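The Case for a White Play Table

Most advice on furnishing a playroom treats the table surface as a matter of taste. I consider it a matter of contrast. A table used for sorting toy food should be matte, plain and white, and the usual objection, that white shows every mark, is an argument in its favor.

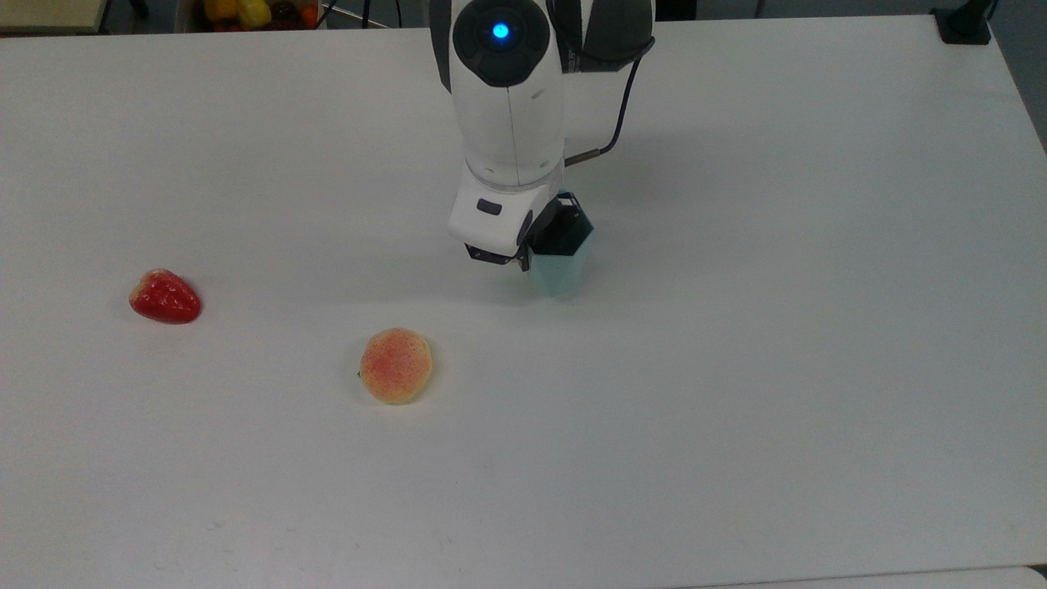
Marks on a plain surface can be found and wiped. Marks on a wood-grain print stay where they are until a sleeve picks them up. Areeba Kazmi, who reviewed play furniture for Kakakhel until June, rated patterned tops higher for "forgiveness." I think she measured the wrong property. A top that hides a smudge also hides a pea.

Gloss is the second error. A glossy top returns the ceiling light as a bright patch, and small items inside the patch lose their outlines. The Vevska top I use is matte. It scuffs, and the scuffs do not come out fully with soap. I accept this.

Color of the toys matters as well. Red, lime green and peach separate well from white. Pale teal and light blue separate less well, though a faceted shape helps — flat sides take the light differently, and the edges read clearly even when the color is weak. For this reason I prefer a hexagonal cup to a round one in any pale set. 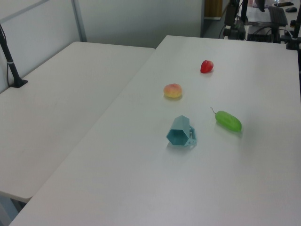
Should two small tables be pushed together to make one large one? Only if the heights match and the edges meet squarely; otherwise leave a walking gap between them, wide enough for an adult to pass.

A narrow seam is the worst arrangement. Items roll into it, and retrieving them means moving both tables. Iqra Ghauri has argued for bridging strips, and Brellent sells one 72 inches long, but a strip adds a ridge that tips light cups. I would spend the money on a single larger top.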